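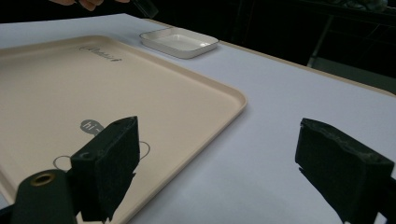

The tray, on the white table. It says hi!

Feb 25, 2021

Finished Furkurum last night, all 361 pages of it, and I am a wreck. I picked it up thinking it was going to be a quick little fantasy thing to get me through the week (the cover has a goat on it, how sad could it be?) and then I was up until way past midnight with my heart in my throat. If you haven't read it, skip the next bit.

Okay. Bulness dies. I kept flipping back because I was so sure I'd read it wrong, and then there's that chapter with his sister and the boat and I had to put it down and go eat toast. I still don't know how I feel about the ending. The last 100 pages go by so fast, and the whole business with the salt tax that took forever to set up gets sorted out in one conversation — one! I would have happily read another chapter of that and a lot less about the horses.

Four stars, I think. Maybe four and a half if I'm still thinking about it next week.

Nisreen Sfeir lent me the sequel, Virari, and warned me that it's 1,056 pages and starts slow. She says to push through to the wedding. I read the first two chapters over lunch and so far it's mostly people walking uphill, but I like the new narrator, she's grumpy and she lies about everything. The audio version is on hold at the library and I'm number nine in line, so paper it is. My poor wrists.

Also still haven't started the Petrauskas mystery I bought back in July. It's under the other mysteries. I did dust it!

Tomorrow: return the two overdue ones, no browsing.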